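Plaltow tabletop arm, kit version

The Plaltow is a four-joint desktop arm you bolt together yourself, designed by Graham Ellwood and Līga Siliņa in the Clanby shared workshop. Reach is 40 cm. Assembly takes some 18 hours, or one weekend if you have given up on the weekend. Screws are included, in a quantity we consider generous.

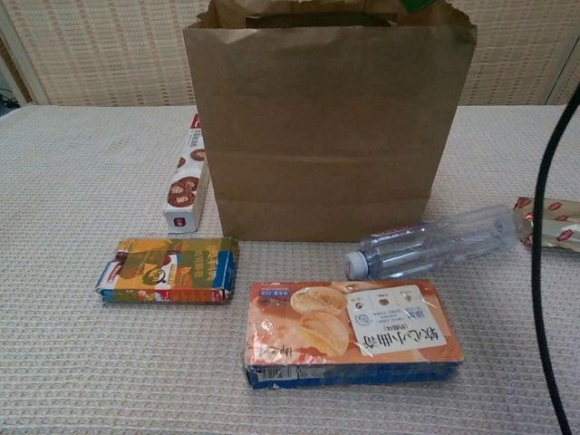

The two-finger gripper is tuned for grocery packing, a job we picked in August thinking it would be easy. Cardboard came first, and the arm took to it at once. Then Līga started bringing in her own shopping. A biscuit box in glossy plastic wrap is a fair test for any depth sensor, and a clear water bottle lying on its side is a worse one. Soft snack packs want the rubber pads and the slow setting. A tall paper bag needs its mouth held open, and for now that's your job.

In the box: 19 printed parts, four servos, control board, two sets of pads, power supply. Not in the box: clamp, laptop, snacks.

Firmware updates go out on Tuesday evenings, unless Graham has dinner plans. Spare pads ship in envelopes.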